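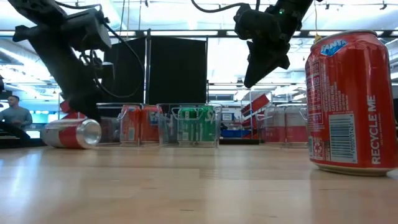 According to the reporter, the arms still can't be left alone with the cans, and the ticket shouldn't have been closed in February. "It sorts fine when I stand there. The minute I go do something else, I come back to a can lying down and both arms parked. If I have to stand there, I may as well sort them myself."

Reopened at the reporter's request.

**Ticket:** 3,738
**Project:** Nultimo (can sorting, two arms)
**Site:** Rovance, bench area
**Planner:** Stirura
**Priority:** normal
**Status:** open

## Problem as reported

The job is to take drink cans off the table and put each one in the clear bin for its flavor. Red cans go with red, green with green. Upright cans are handled most of the time. Cans lying on their side are not. The arm goes over the can, stops, and either times out or pushes it. The log shows `GRASP_NO_CONTACT` or nothing at all.

The reporter also asks whether this should still be listed as "ready for unattended use" on the project page. See the end of the ticket.

## What was checked

**Gripper force.** Within limits on both arms. Raised one step for a test and put back. Higher force dents cans, and a dented can is harder to pick the next time around.

**Gripper pads.** Cleaned and reseated. No change with cans on their side.

**Table height.** Measured again and entered in the cell file. The old value was off by 2 mm. Fixed. Upright picks got a little more repeatable. Side picks did not.

**Cables.** Moved both arms through full reach by hand with power off. No snags. The left cable has a wide loop and should be watched, but it isn't the cause here.

**Lighting.** The tabletop is glossy and the overhead lights reflect in it. Ran the detector with a matte cloth under the cans, then without. With the cloth, cans on their side were found more often and the box was drawn tighter. Without it, the detector sometimes includes the reflection and places the can lower than it is. This is part of the problem.

**Detector classes.** The model has one class for "can" and assumes it is standing. The grasp angle comes from that assumption. A can on its side gets the same top-down approach with the fingers turned the wrong way, so they close along the length of the can.

## Test run, May 12, 2026

Cloth on the table, old planner settings, 56 cans set out one at a time, half of them upright.

- Upright: all picked, two dropped at the bin edge.
- On side: most missed. A few were picked by luck when the can happened to line up with the fingers.
- Wrong bin: none. Color sorting isn't the issue.

Second run with the cloth removed. Upright results about the same. Side results worse. Stopped early after the arm pushed a can off the table.

## Cause

Two things together:

1. The planner doesn't know which way a can is lying.
2. Reflections shift the detected position on the bare table.

The February fix only changed the timeout. It made the arm wait longer before giving up, which looked like an improvement in the log and wasn't one at the bench.

## Workaround

Stand the cans up before starting the job. Leave the matte cloth on. If a can falls during the run, pause, set it up by hand, and resume. Do not reach in while the status shows RUN.

The reporter's answer was that standing the cans up takes nearly as long as sorting them. Agreed. It keeps the cell running for other tests but doesn't save anyone work.

## Fix in progress

- Add a "lying" class with a direction, and turn the wrist to match before closing.
- Let the other arm try when the first one can't reach the right angle. Right now it just waits.
- After a failed pick, look again before the next try. The current version repeats the same move up to 2 times on the old position.

Dumitrescu is supplying the labeled set for the new class. No delivery date yet.

## On "ready for unattended use"

Changed on the project page to "attended only." Color sorting works. Picking works for cans that are upright and well spaced. A person clearing a table after lunch will leave cans crushed, tipped over and touching each other, and the cell can't deal with that today.

## Next step

Retest on the bare table once the new class is loaded. Same number of cans, mixed positions, no one setting them up. Ticket stays open until the reporter signs off.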